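Kitchen news: food waste down since the spring

The second stage of the food waste project at Bassi Court finished at the end of May, and the results are now in. Residents and staff have asked how it went, so the main points are set out below.

The first stage looked only at what was left on plates. The second looked at what never reached a plate at all: bread past its date, salad bags opened and forgotten, milk ordered twice. Every shared kitchen in the building kept a caddy for this, and the caddies were weighed before they were emptied. Over the whole stage we threw away 601 kilos. The same kitchens got through more than 3,000 meals in that time, so the amount per meal is small, but most of it could have been eaten.

Bread was the largest part by weight. Soft fruit and salad came next, then cooked rice and pasta. Meat and fish made up very little, probably because people plan for them and notice the cost.

Dario De Luca, who runs the catering side, has made a few changes as a result. The bread order from Flestero has been cut and now comes in smaller loaves, with a spare batch kept in the freezer on the ground floor. Anyone can take from it — please write it on the sheet so that it gets replaced. Milk is now ordered once for the whole building instead of floor by floor. The Jomel delivery has moved to 8 in the morning, which gives the early shift time to put chilled food away before breakfast starts.

There was some disagreement about fruit. A few floors wanted it all kept cold, others said it loses its taste. We have left this to each kitchen. As a general guide, apples last much longer in the fridge, while bananas and anything still hard should stay out until ripe. Berries go in the fridge unwashed. Keep bananas away from other fruit if you can, as they make it ripen faster. 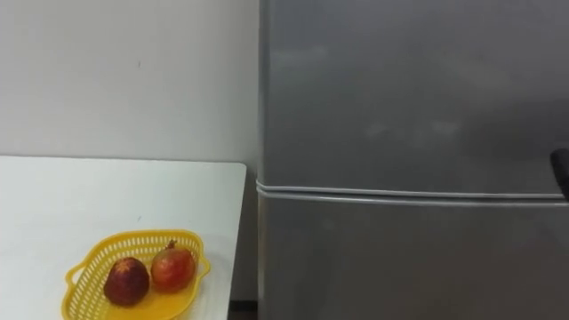 Fruit in a yellow basket on the table, next to the fridge.

Fridges should be set between three and five degrees. Prolteck will be servicing all of them over the summer and replacing worn door seals. You will get a note the day before your kitchen is done, and the fridge will need to be emptied for an hour or so. Cool bags can be borrowed from the office.

Labels are still a problem. Food without a name and a date is removed at the end of each week, and that rule has not changed. Rolls of 100 labels are in the top drawer in every kitchen, and more can be had from Dario.

The third stage starts in October and will cover the café as well. If your kitchen would like a second caddy before then, leave a message at the front desk with your floor number.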